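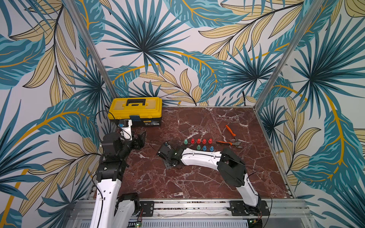 Patterned walls and a red-brown marble surface.

Moving a Shared Document Library to Plirnlow

Updated Aug 7, 2022

These instructions are for library administrators whose departments are transferring files from a network drive to Plirnlow, the online document service. Individual users do not need to take any action until their administrator confirms that the transfer is complete.

Before you begin

You will need an administrator account on Plirnlow and read access to every folder that is to be moved. Check both in advance. An account with partial access will not report an error; it will leave out the folders it cannot open.

Ask colleagues to close any documents held on the network drive. A file that is open during the transfer is copied as it was last saved, and later changes remain on the old drive only.
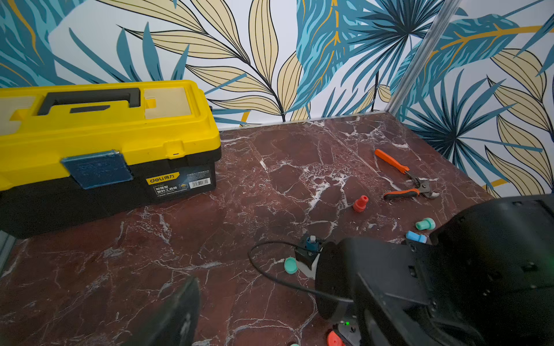

File names should also be reviewed at this stage. Plirnlow accepts names of up to 200 characters, including the extension. Longer names are shortened automatically, and two shortened names in the same folder may become identical. In that case a number is added to the second file. Administrators who prefer to keep control of the wording should rename such files first.

Step 1: Prepare the folder list

Open the Transfer page and select New Library. Enter a name for the library, then choose Add Folders. The list may be typed in or loaded from a spreadsheet with one folder path on each row.

Folders may be nested up to 8 levels deep. Anything below that level is placed in a separate folder called Overflow, where it keeps its original path as a note. The Dudholm office found it quicker to flatten its archive before the transfer than to sort the Overflow folder afterwards.

Step 2: Run a trial transfer

Select Trial. No files are copied during a trial. The service reads each folder and produces a report listing the items that would be moved, renamed or refused.

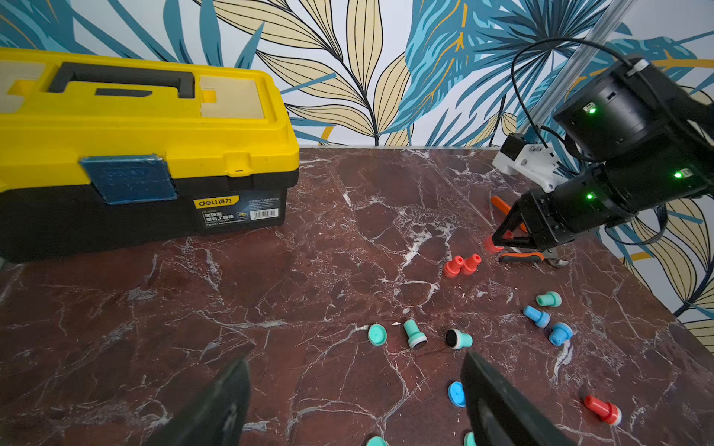 Read the report in full before going further. Refused items are shown in the last section, with a code beside each one. The codes most often seen are:

Code 11 – the file is protected by a password and cannot be indexed.
Code 317 – the file is a shortcut to a location outside the library.

Password protection should be removed by the document's owner. Shortcuts cannot be transferred and must be created again as links once the new library is open.

Step 3: Start the transfer

When the trial report is satisfactory, select Start. The browser window may be closed; the transfer continues on the server and a message is sent to the administrator's address when it ends. Please do not rename or move folders on the old drive during this period. 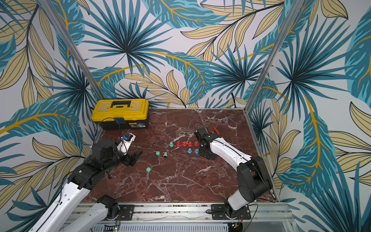 If the transfer is interrupted, return to the Transfer page and select Resume. Files already copied are skipped. Do not select New Library a second time, as this produces a duplicate set.

Step 4: Set permissions

Permissions are not carried over from the network drive. Open the library, select Sharing and assign each group as Reader, Editor or Owner. Every library must have at least one Owner. Changes take effect when the user next signs in.

Keeping the old drive

The network drive should be set to read-only once permissions have been checked, and kept in that state until the end of October. Requests for an extension – for example, where records are under review – should be made through the Nkosi service desk, quoting the name of the library.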